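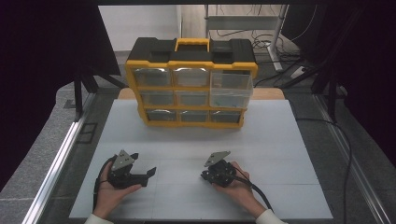

When our makerspace finally got the go-ahead to put real money toward robots for the repair shop, I did what I always do before spending anybody's money, which was to invite myself over to somebody else's place and ask nosy questions. So one gray December morning I packed a thermos and a notebook with a list of questions in it, and drove out to Draretti, who do small-parts handling and run a demonstration floor that they open to visitors a few times a year.

I should say where we were starting from. We're a small outfit that fixes and resells workshop equipment, and a great deal of our day goes to opening a drawer, finding the right little part, closing the drawer, and then doing it again. Our planning sheet had one line on it that said "robot arm" and another that said "gripper," and that was the whole plan. I was quite proud of it! I had even left a bit of room at the bottom for shipping.

Fitriani Ngui met us at the door with coffee and name stickers, and I can't say enough nice things about her. She runs the visitor program and seems to know every cable in the building. There were 10 of us in the group, a mixed crowd from workshops, a school district, and one very cheerful couple who repack sewing notions, and she had something useful to say to every one of us. She asked us all to go around and tell her what we hoped to buy, and then she wrote our answers up on a board and left them there all morning, so that we kept glancing back at them with less and less confidence.

The first stop was an arm cell, behind a yellow line on the floor, and it did what arm cells do, and people took a lot of video of it. It was very smooth and a little hypnotic. But the part of the tour I'd driven out for was the teaching area next door, where people do the job by hand, holding the same kind of gripper a machine would use, and the recordings go toward training the machine later on. Fitriani said we should spend our time there if we were serious about a budget, and she was right, so I stayed until my feet hurt. 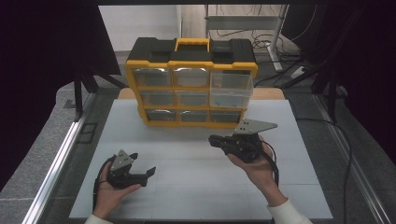

Photo courtesy of Draretti

The job that morning was the parts organizer, the ordinary nine-drawer kind with a carrying handle that you'd find in half the garages in the county. I have a couple very like it at home, full of screws I have no intention of sorting. It was the middle drawer on the right that had been pulled out, with a few little teal pieces in it, and I found myself leaning in like it was a ball game. A drawer is a fussy thing when you can only use two jaws. I know this because Fitriani let those of us who wanted to have a turn on a practice pair afterward, at a separate bench, and I was dreadful at it. My first try pushed the whole box away from me. The second time I held it steady with the left gripper and tugged with the right, and felt so pleased with myself that I forgot to close it again.

What I came home with, besides a sore thumb, was a much longer list for the planning sheet. I'll set it out more or less the way I wrote it down over lunch, for anyone else who's at the "robot arm, gripper" stage.

The bench. I'd been planning to use one of our old tables. The teaching bench there has a big pale board on top with metal rails running along both sides, and I asked Fitriani whether all that was really needed for a first setup. Her answer was that you can start plainer, but you'll want something flat that stays where you put it, and something along the edges to bolt to, and that it's cheaper to buy it at the start than to rebuild around it in the spring. We've put a proper bench on the list.

Cables and power. I had nothing down for these at all. Each hand gripper has a cable, and there's plenty more cable besides, and it all has to go somewhere. Ask your vendor what's included and how long the leads are. I'm budgeting $90 for cord covers and ties to begin with, and I suspect I'll be back at the hardware store.

Curtains. They hang black ones on either side of the bench. I asked whether that was for looks, and Fitriani laughed and said it helps keep the rest of the shop out of the recordings. We have a big window right behind where I'd wanted to put ours, so that's gone on the sheet too, at $400 for fabric and a track, which is my own guess from a catalog.

Grippers. Draretti had two loan programs to tell us about, one from Zornari and one from Wada, and both let you try a pair before you commit. I'd been ready to buy outright. After my turn with the drawers I'd much prefer to borrow for a month, and let everybody in our shop have a go, particularly the people with smaller hands than mine. The quote I had in my folder for spare finger tips came to $417, and Fitriani thought it sensible to wait on those until we knew which tips we liked.

People's time. This was the big one, and it's the line I'd have been most embarrassed to miss. Somebody has to stand there and do the drawers, over and over, with care, and then somebody has to go through what was recorded. Whoever that is won't be at the repair counter. We haven't worked out the hours yet, but there's a row for them now, right at the top.

We ended in the break room with sandwiches and a short talk from the Vistitz people about service contracts, which I'll admit I only half followed, though I did bring home the leaflet and it's on the corkboard if anyone wants it. The cheerful couple and I swapped phone numbers, and we're going to compare loan offers once theirs comes in.

If you'd like to go yourself, wear flat shoes and eat breakfast first, and write down the job you want done before you write down what you want to buy. Parking is around back by the loading door. Ask for a turn at the practice bench, and tell Fitriani I've been practicing on my screws.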